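Category: Local News > Shops & Services

Celtholm shoe exchange moves to bigger hall before spring opening

The yearly shoe exchange in Celtholm will open in a new place this March. After several years in the back room of the library, the event moves to the ground floor of the old Kaufmann building on the market square, where the organizers will have more than twice the space.

The exchange is free for residents of Celtholm and of the nearby village of Festden. People bring shoes which are still in good condition and receive a paper ticket for every pair. With each ticket they can take home another pair. Tickets from last year are also valid, the organizers said, but they must be shown at the entrance and not at the table.

Last spring 1410 pairs found a new owner, the highest number until now. The line on the first morning went down the library stairs and out to the bicycle stands, and several families with strollers went home before they could enter. The town office received a number of letters about it. In the autumn it was decided to look for a hall without stairs.
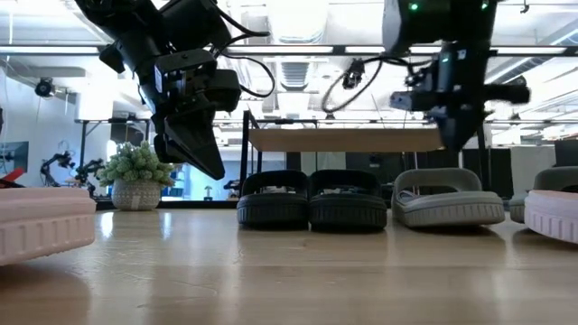 The Kaufmann building was a furniture store until its owners retired. It has stood without a tenant for most of the time after that, apart from a Christmas market and a few exhibitions. The town rents it for the exchange for 16 days, including the time to set up and to clean. The rent is paid from the budget for waste reduction, the same budget which pays for the repair evenings at the school.

As in other years, children's shoes are expected to go first. Parents in Celtholm have asked for a long time that the small sizes get their own area, and this year there will be one, to the left of the entrance. Adult sizes will be in the middle of the hall. Winter boots will be at the back, next to the benches where people can try things on.

There are some new rules. A household may bring up to 30 pairs in total. Before, there was no limit, and in the last hours of the event some people arrived with full cars, which made a lot of work for those at the reception table. Shoes with broken soles or missing laces will not be accepted. Ice skates and ski boots are also not accepted, but they can be brought to the sports swap in Festden later in the year.

Shoes must be clean when they arrive. The organizers ask people to tie the two shoes together by the laces or to put a rubber band around them. Sandals and slippers can be handed in inside a clear bag. Every year a box of single shoes is left over at the end, and it is not easy to find the owners.
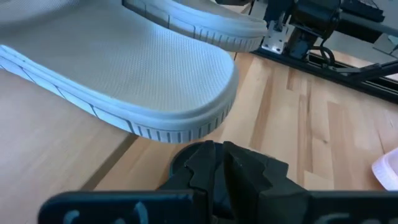

Parking on the market square will not be possible in the mornings, when the vegetable stands are there. Visitors who come by car are asked to use the parking lot behind the swimming pool, from which it is a walk of about 400 meters to the hall. Two places in front of the building are kept for people with a disability permit. The bus from Festden stops at the corner of the square, and the timetable stays the same during the exchange.

The hall opens at 10 a.m. and closes at 5 p.m. On the last day it closes already at 1 p.m., and from that hour the remaining shoes can be taken without a ticket. What is still there in the evening goes to the regional clothing bank, which has collected from Celtholm since the first exchange.

A small café will be open in the former office of the store. Coffee, tea and soup will be sold, and the money goes to the youth orchestra for its summer trip. The orchestra's dance group, Dundance, will perform in the hall on the first afternoon. The group had asked for two performances, but the second one was not possible because of the noise rules for the apartments above.

Some shop owners on the square were at first not happy with the plan. They were worried that a free exchange so close to their doors would cost them customers in the season when spring shoes arrive. After a meeting in the town office it was agreed that the exchange will not accept shoes which still carry a price label, and that the shops may put their leaflets at the exit. The shoe repair shop in Mill Lane will go a step further and give a lower price on new heels to everybody who shows an exchange ticket.

The town office does not want to say yet if the exchange will stay in the Kaufmann building next year. An offer for the building from a company outside the region is being discussed, and a decision is not expected before the summer. If the building is sold, the library could be used again, but the problem of the stairs would then come back. The school gym was also named as a possibility. It is large enough, but the sports clubs use it on most evenings and everything would have to be packed away each day.

Shoes can be handed in from the week before the opening, at the side entrance of the Kaufmann building or at the village hall in Festden. People who cannot carry their bags can call the town office and ask for a pickup. Help is also still needed for sorting, most of all in the early afternoon. No experience is necessary, and children from the age of twelve can take part together with an adult.

Tags: shoe exchange, reuse, market square, Festden

47 shares | 12 comments

More local news
Festden village hall gets new heating before next winter
Repair evening at the school: bring your lamps and toasters
Vegetable stands to open half an hour earlier from April
Swimming pool parking lot: new lights on the footpath
Youth orchestra looks for a second cello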